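Reading time: 4 min

We use cookies to count newsletter opens. Manage your preferences at the bottom of any issue.

THE BARE TABLE, AND WHETHER I BELIEVE IN IT

04/04/2024

Every January my inbox fills with advice about clear surfaces, and this year it simply didn't stop. The latest is a thirty-page booklet from a home organizing outfit called Misari, which tells us that a wooden tabletop is "a room's face" and ought to be kept bare apart from the one thing you're dealing with at the moment. One thing comes out, one thing gets put away, then the next. They call it the single item rule. The booklet costs more than a decent tea towel.

I have my doubts, and several of you wrote in with yours after the last issue, so I'm giving it the space this time.

Start with the wood. Pale wood is what everybody is selling at the moment. The spring flyer from Nimstead has six tables in it and I could hardly tell them apart. They look lovely in a flyer. What the flyer doesn't show is how a light top behaves as a place where things are picked up, set down and dragged across, day in and day out. A dark table hides a good deal. A pale one keeps a record, and smudges that would vanish on my grandmother's walnut sit there in grey for all to see. Take everything else off it, as the booklet wants, and you've taken away the only thing that was covering them up.

So my first complaint about the single item rule is that it's hardest on the table. You get rid of the clutter and find you now own a cleaning job.

The second is winter gear. The booklet uses a folded linen napkin for its example, and of course a napkin behaves itself. Try it with what's really lying about in a Canadian house in April, when you can't put the winter things away for good and you can't stand the sight of them either. Take a knit beanie. It has no corners and no proper front. Lift it and it droops, lay it down and it spreads, fold it and it slowly unfolds while you're reaching for the next one.

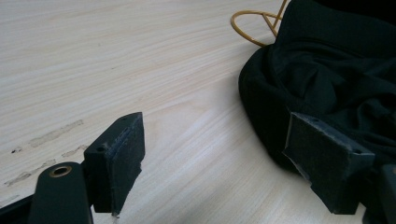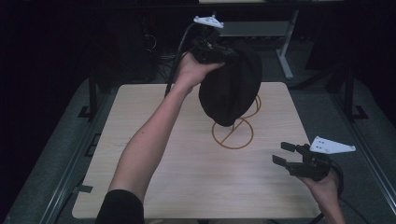
Pale wood with scuffs and a dark spot in the first; one black beanie over the table in the second.

I will give Misari this much: one black hat over a light table is easy to see. If your trouble is that you can't find things, the colour contrast does half the work. I tried the rule at home with our own hat bin and did find a child's mitt that had been stuck inside a toque for goodness knows how long. Whether that's worth 30 pages is another question.

What I don't accept is the claim that handling things one by one is quicker. Their figure is 20 minutes for a family's winter basket. It took me the better part of an evening, and I wasn't dawdling. Sorting into heaps is faster and always has been. You need room for the heaps, though, and the rule doesn't allow any, so you end up putting them on the floor, where the booklet can't see them.

Now, the marks. Three different products were recommended to me for scuffs on light wood, and the priciest was a Zoëga finishing cream that a shop in Flarville wanted me to take home in the large size. I bought nothing. My own routine is dull. A soft cloth barely damp, along the grain, then a dry one right after it. If a grey streak doesn't shift with that, I try a little dish soap in warm water, and if it still doesn't shift, I leave it alone. People get into real trouble by scrubbing at one spot until it's a different colour from everything around it. Test anything stronger on the underside first, and if the top is oiled or waxed, find out with what before you go near it with a bottle.

Sandpaper gets suggested a lot. Please don't, unless you plan to do the whole top and you know it's solid wood all the way down. A reader who wanted to do "just the one mark" with 300 grit now has a shiny patch the size of a saucer, and a placemat that lives over it.

As for hats, I've gone back to a shallow bin by the door. Nothing is folded. The black ones go to one side so they can be told apart in poor light, and when the bin won't close, somebody has too many hats. Wool ones get a check for moths before they're put up for summer. The table stays as clear as it stays, meaning we can eat at it.

If you've done the single item rule for a whole season and still swear by it, write and tell me, and please mention how many people live in your house. I'll print a fair selection next issue, along with the replies on boot trays, which are still coming in.

14 comments · 37 shares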